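Live in It First

By Nayara Amaral
September 10, 2025
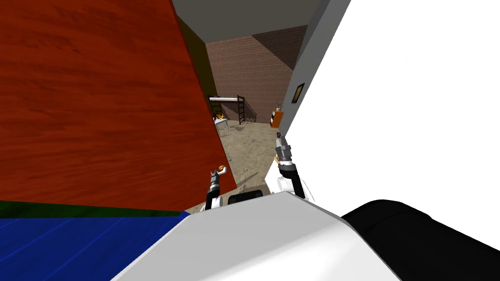
A computer-rendered interior with a wood-grain panel and a white wall.

When my husband and I bought our house on Conceição Street, the first thing people asked was what we were going to change. They asked before we had the keys. My sister sent paint colors. A coworker gave me the number of a contractor who was booked through the winter but might fit us in if we called that day.

We called. He came by, walked through in a quarter of an hour, and told us the wall between the kitchen and the back room had to go. I agreed with him. I had been in the house twice.

I now think that people who buy a home should leave it alone for a year, apart from anything that leaks, sparks or is about to fall down. I know this is hard advice to take. There are good arguments on the other side and I will get to them.

The main trouble with renovating before you move in is that you don't know anything yet. You know what the place looks like on the afternoon you saw it. You don't know where the sun is in January, or which window you will stand at while the coffee is brewing. You don't know that the street light comes through the bedroom blinds, or that the neighbors on the left run their dryer at eleven at night. All of that should go into a floor plan, and none of it can if the floor plan is finished before you have slept there.

What goes into it instead is other people's houses. We had a folder of saved pages, most of them from showrooms, and two drawings from Getunitz, the kitchen company, which does a free layout if you send in measurements. The layout was fine. It had an island with stools. We don't eat on stools. My mother-in-law is 73 and eats with us most evenings, and she was not going to climb onto one.

In the end the wall stayed up, and I can't claim any wisdom for it. The contractor took another job and we ran short of money when the water heater went. So we moved into the house as it was, with the brown kitchen and the wall.

By spring I had stopped noticing the brown. By August I understood the wall. The back room faces west, and from about four o'clock it is an oven. With the door shut, the kitchen stays cool enough to cook in. Whoever built the house in Illent, where every summer is like this, presumably knew it. I would have paid to have it knocked down and then paid again for a bigger air conditioner.

What did bother us after a year was never in the folder. There was no place to put wet shoes. The bathroom door opened onto the light switch. The only outlet in the hall was behind the radiator. We had the door rehung and the outlet moved, and put in a bench from Skunduder with a tray under it. The whole lot came to $587, and it did more for our days than an island would have.

Now the arguments against. The first is dust. It is much easier to sand floors in an empty house than to move beds from room to room, and anyone who has had a kitchen torn out while living with small children will tell you to get it over with early. I accept that for floors. If you are sure about the floors, do the floors.

The second is that you get used to things. Wait a year and you may put up with a bad kitchen for the next fifteen. People say this as though it were a warning. If I have truly stopped minding a thing, I am not sure why I should spend my savings on it. If I still mind it, I will remember.

The third is money, and it is the one I take most seriously. Some loans let you borrow for the work along with the house, and that window closes. A family that can only afford a new roof that way should take it. But a roof is a repair, and I have already made room for repairs. Much of what gets added to those loans is counters.

There is also a plain matter of waste. A neighbor's dumpster this summer held a full set of kitchen cabinets, doors still on, hinges good. The new owners had not cooked a meal in there. They may have been right about those cabinets. They had no way of knowing.

We are in our third year now. We still might paint the kitchen.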